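## Part 3: Moving your characters into Bovisley

Okay, so you've got your account and your blank world page, and now comes the bit I was dreading when I switched over. I had 13 original characters, one fanfic series that ran way too long, and a folder of notes called "Hallthorpe stuff" (that's the town they all live in). It took me one evening, and I had snacks!

1. Open your old Presudow profile and click **Export**. Pick plain text. The fancy format eats your italics.
2. In Bovisley, go to **Cast > Import** and choose the file you just saved.
3. Wait for the little bar to finish. Mine had 619 entries in it, counting all the side notes, so I went and made dinner.
4. Open one character and check the name, the pronouns and the backstory box.

> **Note:** Backstories stop at 2258 characters. Anything longer gets moved to a page called Overflow, so don't panic like I did when half of my poor baker's tragic past disappeared.
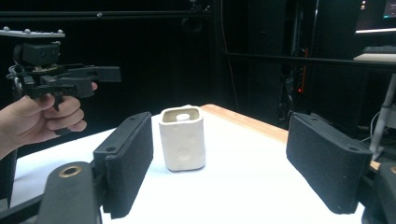 5. Now do your relationships. Go to **Cast > Ties**, click the first character, then the second, and type whatever you like in the box. I have one that just says "it's complicated (chapter 8)".
6. Upload your reference art last. Drag it onto the character's card and add a credit line if a friend drew it for you, please and thank you.

> **Caution:** Don't hit **Merge duplicates** until you've read the list! I had two characters named Ross, one in the main story and one in the AU, and it squished them into a single very confused guy. There's no undo for that one.

7. Set each card to Private, Friends or Public. New cards start out Public, so if you're hiding spoilers, do this before you post your link anywhere.

If a card comes up blank with error 813, delete the emoji from the character's name and import that one again. Yes, even the sparkles. I put mine back in the nickname field and they've been fine there.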